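Workshop notebook, Dirnness bench room
December 11, 2023
Packing trial, hair dryer and stand
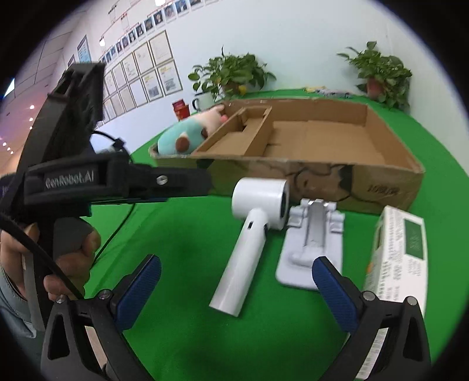

Dryer, stand and the open carton on the green cover, before packing.

Good day on the bench! I've been looking forward to this one since Amparo forwarded the Wollell order, and it was even more fun than the kettles. The job is to get the white dryer and its stand into one carton for the refill run, with the product box travelling alongside, and to write down a packing order that anyone on the bench can follow without ringing me.

Order size is 200 sets for the first lot. If the first lot goes well they want 2,000 over the year, so it's worth being fussy now about small things like which way the handle points.

The carton. It's the brown one with the inner cardboard partition that makes a smaller compartment on the left. I love this carton. Bohdan wanted to go to a moulded tray and I was half with him until I had the thing open flat in front of me, and the partition does most of what a tray would do (and goes in the recycling with everything else). The walls are low, so your hands get in from any side, no fishing around. The one I used has been around the block, marks and smudges on the front. Fine for trials. Customers get clean ones, obviously.

First try: dryer in the big side, head toward the far wall, handle running back to me. Fits, but the handle rides up against the front wall and the flap bulges. Closed it anyway, shook it, and heard a knock every time. No good.

Second try: turned the dryer so the head sits in the back right corner and the handle lies on the diagonal. Much better. Flap goes flat. The button on the handle ends up facing the ceiling, which I'd like to keep as the rule, as whoever is checking can see it without lifting anything out.

Third try: same as second but with the stand in first, base down along the right wall, and the dryer laid in afterwards. This was the lovely one. The raised channel down the middle of the stand gives the handle something to lean on, and the curved holder tucks in behind the head. I did it five times in a row just because it was so satisfying. Vitalii came over to see what the noise was about, tried it once, and got it right with no instructions at all, so that's my test subject for the day.

Fourth try, at Vitalii's suggestion: stand in the small compartment, dryer alone in the big side. Looks tidy for a second, but the stand is too long to lie flat in there and has to go in tilted, with the end poking up above the partition. Dropped it.

So what goes in the small compartment? My vote is the cord, the leaflet and nothing else. Styliani thinks the spare nozzle should go in there too if Wollell ends up including one. No nozzle here yet, so that stays open.

Paper. Tried one sheet of crumpled kraft under the head and one over the handle. With both in place there was no knock on the shake test. With only the bottom sheet there was a tiny one. With only the top sheet, a bigger one. Two sheets, then. I know Yevdokiia is going to ask about the Nazarenko honeycomb paper, and yes, I'd love to try it! It grips beautifully on the glassware. We've got part of a roll left on the shelf by the sink and I'll do a side by side when I next have an hour.

Scuffing. The dryer is white and the stand is white, and white plastic shows everything. After all that in-and-out I wiped both down with the microfibre cloth and went over them under the lamp. One faint grey line on the underside of the stand, which came off with a damp corner of the cloth. Cardboard dust, I reckon. Worth a tissue wrap on the head at least. Put me down as a yes for tissue, colour to be decided, though a pale green would be gorgeous with the dark green panel on the product box.

The green cover on the table is a winner, by the way. I'd got so used to the bare bench that I'd forgotten how much things slide about on it. Parts stay where you put them, white things stand out a mile, and crumbs of cardboard show up so you can brush them off before they get into a carton. Can we do the second table as well? Bohdan says there's a length of the same stuff behind the tape rack.

Packing order as it stands tonight:

Carton open, small compartment on your left.
Stand in first, base down, along the right wall.
One sheet of kraft, crumpled, back right corner.
Dryer in on the diagonal, head to the back right, button up.
Second sheet over the handle.
Cord and leaflet in the small compartment.
Close, shake once, listen. Any knock, open it up and redo the paper.
Tape.

Timing. I didn't run the stopwatch on the early tries, it was all faffing. For the last batch I wasn't timing either, I was enjoying myself, so Styliani has offered to sit with me and do it properly. She has the sheet from the May trial on the Grelleo lamps and we can use the same columns.

Stores. Label stock is at 601 after Vitalii's recount, so there's plenty for the first lot with spoilage. Kraft we need to order, at two sheets a carton it will go quickly. Another 200 clean cartons have been asked for on top of what's on the rack, to give us a margin for crushed corners.

To sort out:

Ask Amparo whether the product box ships in its own outer or gets banded to the carton. I tried it inside and there's no room once the paper is in.
Ask Wollell about the nozzle.
Honeycomb paper against kraft (me and Yevdokiia).
Drop test from bench height, corners and flat. Bohdan has the mat.
Tissue samples, pale green if they do it.
Find out what the printed characters on the front wall of the carton are for, and whether they can go on the back where the shipping label will cover them.

I've left the dryer and stand packed the third-try way on the shelf over the tape rack. If you're passing, please open it up, take everything out and put it back using the list, then scribble below where you got stuck. Pens are in the mug.

Y.D.: Did it. Wasn't sure which side of the stand faces up. Channel up? Add that.

Yes, channel up. Added to the clean copy, thank you!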